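What Is a Ceasefire?
A Guide for Young Readers
Plavimville Children's News Service
April 26, 2018

When two groups are fighting a war, they sometimes agree to stop for a while. This agreement is called a ceasefire. It may last for a few hours, for 7 days, or for much longer.

A ceasefire is different from a peace treaty. A peace treaty is meant to end a war for good. During a ceasefire, the two sides may still disagree about many things.

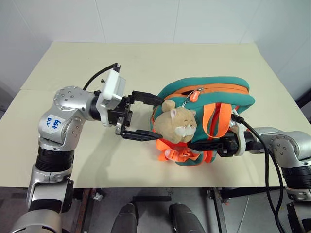 Leaders usually write down the rules of a ceasefire. The rules say when the fighting must stop and where soldiers may go. Both sides are expected to tell their soldiers before the starting time.

Why Does It Matter?
A ceasefire can make it safer for families to leave a dangerous area. Trucks can bring food, clean water, and medicine to towns that have been hard to reach. Doctors and nurses can travel to people who are sick or hurt.

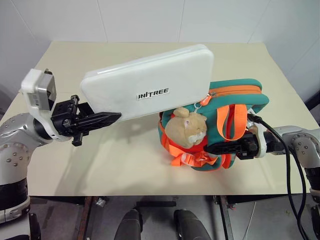 A white case and a small teal-green backpack with orange trim.

Who Checks the Rules?
People called observers may visit the area. They write reports about what they see and hear. Observers should not take sides. If a rule is broken, the leaders may meet again to discuss it.

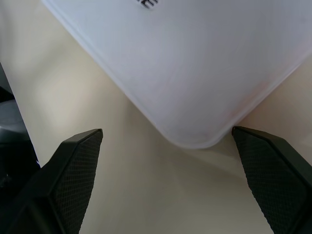

Words to Know
Civilian: a person who is not a soldier or a fighter.
Truce: another word for an agreement to stop fighting for a time.
Negotiate: to talk in order to reach an agreement.

News about war can be upsetting. Readers who feel worried should speak with a parent, a teacher, or another adult they trust.

Text by Petrică Nedelcu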